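Wednesday, 9:40 pm

Lid day. I have been putting off the lid for most of May because I expected it to be harder than pouring or wiping, and I wanted the easier chores written up first. The question in the notebook is still the one Marjorie Haworth put to me in the Mudgway kitchen: can a machine do the small jobs around a hot drink without a person standing over it? My working position is "some of them, slowly."

Capping a mug is a short job with tight tolerances. The plug has to enter the mouth close to vertical. If it tips, one side catches on the rim and the other rides up, and any further push goes into the mug and moves it across the table. A person corrects for this with the fingertips and never notices. A two-finger gripper has a small contact area on each side and has to get the angle right before it descends.

Grip point was the main decision. Yu-na wanted the lid held by the outer edge of the disk, which leaves the plug clear. I wanted the plug, low down, where the taper gives the fingers something to close on. The cost is that the fingers sit exactly where the mug wall needs to be, so the lid can only go in partway before they must open. We went with the plug.

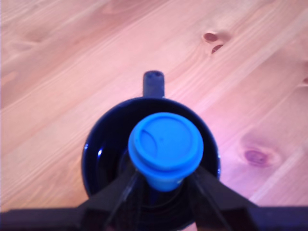
Blue lid over the mug, held by the plug.

Centering from above is the part I trust most. The opening is a dark ring on light wood and the lid is bright blue, and nothing else in view competes with either. I would not assume the same result with a white mug on a white counter. Zuddale has a shelf full of those and I have asked Anahera Stubbs to bring a few over.

Release is the part I trust least. Opening the fingers should let the plug drop the last bit under its own weight, and silicone is sticky enough that one side can let go before the other. Pressing down afterward with closed fingers is a second motion with its own errors. Corey Treloar's view is that any chore needing a second motion to repair the first should be logged as two chores. I don't agree, but I am logging it his way so the Stornbridge sheets stay comparable.

Jilter's planner is at build 1428. The older sheets are all from before that and I have not rerun them. To do.
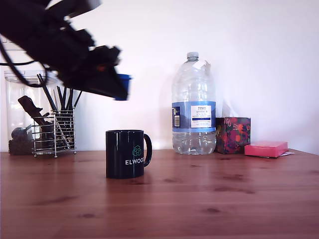 Arm above the black mug. Bottle, tissues and utensil caddy along the wall.

Clutter matters more for the arm than for the gripper. The tall handles in the caddy stand high enough that the cable is a concern on any approach from the left. A person reaches past such things without a plan. The planner models the arm links and ignores the cable, so I have added a keep-out box over the caddy by hand. It costs 11 seconds per cycle. Moving the caddy would cost nothing, but a kitchen that has to be tidied for the machine is a poor test of the machine.

Provisional entry for the chore table: lid, aligning, yes; lid, seating, undecided; lid, removing, not attempted. Removal needs a twist and a pull with the mug held still, and I don't see one arm managing it.

Tomorrow: white mugs if Anahera remembers, new finger pads, and reply to Marjorie.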